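Equipment round-up – where we are with the arms budget

May 26, 2020

Quick one as the April issue never got past the equipment pages and people keep asking. Money first. The Plestby share of the automation pot is fixed for this year, no top-up. Out of that comes the pair of arms, the grippers, spares and training. Not the floor work, which sits under buildings.

Two quotes in. Zalville came back with the lower price on the arms but spare fingers are extra and so is delivery. Kragh dearer up front, 15 per cent more, with two years of call-outs included. Briltside were asked and didn't bid. Both quotes are good for 55 days so there is a bit of room, not alot.

The job we are buying for is garments on hangers. Boxes can wait. Jeans are the hard one – heavy, stiff at the waistband, floppy everywhere else – and any supplier who only wants to show us T-shirts gets asked again.
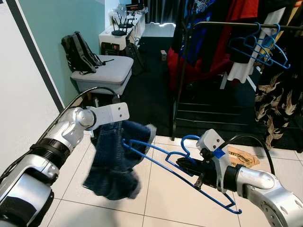 Denim and a blue plastic hanger, two arms.
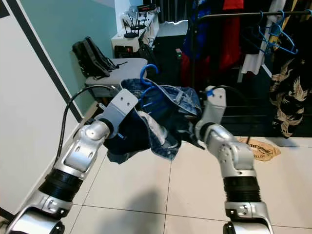 Could we save money by buying one arm now and the second next year?
On paper it saves a fair chunk this year, but a hanger job needs one side to hold while the other side works, so a single arm would mean paying for a clamp or fixture that gets thrown out later. Both suppliers also charge a second visit for setting up. The plan stays at two.

Other bits for the budget sheet:

Spare gripper fingers. Put in 10 sets. Treat them as a consumable and not as kit, finance want it on a different line.

Hangers. Buy 1,000 of one pattern and stick to it. Mixed hangers cost more in fiddling than they save in the shop.

Cables and ties. Always forgotten, please dont forget them.

Training. Two days on site, both quotes the same. Anyone on the late shift needs to be asked for dates before we sign anything.

Still missing: a proper figure for insurance, and whether Kragh will hold thier price if we take delivery in two lots. Chasing both. Comments on the sheet itself please, the email thread has got too long to follow.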